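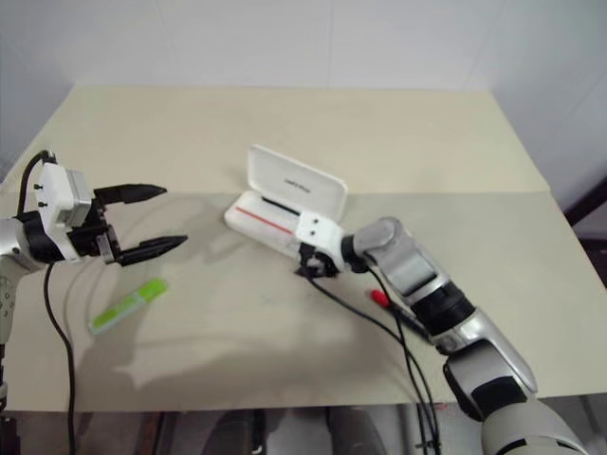
Figure 3. An open pencil case with two slender items in the tray.

3.2 Pencil cases and the order people keep in them

Of all the small containers that turned up in our study of desk habits, the pencil case was the one we had expected to say least about, and it has ended up with a section of its own. People are fond of their pencil cases in a way they are seldom fond of a stapler or a tape dispenser, and they will talk about them for a long while if you let them (we let them). The hard, hinged kind came up again and again in the Tastine interviews, mostly from people who had carried one in school and gone back to it later in life. A case of this sort, such as the white one in Figure 3, has a shallow lid and a tray, and when it holds as little as a black pen-like stick and a thin red one, both lie roughly along its long side and can be told apart at a glance. Several of our participants kept theirs very nearly this bare, and were a little proud of it.

The written diaries gave us 2922 entries in which some object was put away, and we read every one of them, which took most of a spring and a good deal of tea. Pencil cases appear in almost 500 of these. What struck us, reading them in a row, was how often the writer mentioned the lid. Soft pouches are "zipped up" or "thrown in the bag" and that is the end of the entry, but a hinged case is opened, left standing open while the work goes on, and closed when the person gets up. One participant in Iston wrote that she did not feel she had finished her letters until she heard it click, even on evenings when she had plainly finished them an hour before. Another left his open on the kitchen table through supper, and his family ate around it.

We had supposed that a fuller case would be a messier one, and on the whole the diaries bear this out, although the picture is kinder to full cases than we thought it would be. Owners of crowded trays knew very well where the eraser was. They had learned the layers, so to speak, and could dig down to a favorite pencil without looking. Trouble came when somebody else borrowed from the tray and put things back in a different order, and here the entries grow quite cross. Polishchuk, who coded this part of the material, gave such episodes a label of their own, "returned wrong," and we have kept it for the rest of the paper.

There were five participants who used a hinged case with no pens in it at all. Theirs held sewing needles, stamps, spare keys and, in one household near Marchuk, a collection of birthday candles sorted by length. We have left them in the sample. Their remarks about lids, trays and the pleasure of shutting a thing properly read just like everybody else's, and we come back to them in Section 4, where containers that have drifted from their first use are taken up together with the cookie tins and the jars.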